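Quarterly Fire Door and Exit Route Check - Jernetti Building, Ground Floor
Checked: Sunday, May 22, 2022
Previous check: March

1. Exit doors open fully from inside without a key - OK
2. Self-closers on stairwell doors - FAIL, door 12. Stops short of the latch. Closer to be adjusted.
3. Door seals - OK. Small tear on door 15, lower hinge side, no action yet.
4. Exit signs lit - OK
5. Corridors clear to full width - FAIL. Two pallets outside the Stisberg store room, moved during the check. Same comment in March.

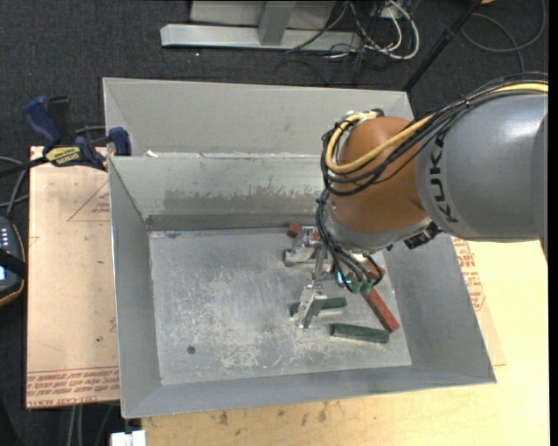

Hakow Site Services - Building Safety

6. Extinguishers on brackets, pins and tags in place - OK. Tag 342 is hard to read, replace.
7. Emergency lights, short test - OK, except unit 372, which went dim before the end of the test. Battery on order from Arain.
8. Floor plans posted at each stair - OK. The plan by the loading dock still shows the old partition.
9. Assembly point sign - OK

Items 2 and 7 stay open until rechecked. Item 5 is closed but goes to the store room supervisor as a repeat finding. Next check covers the upper floor as well.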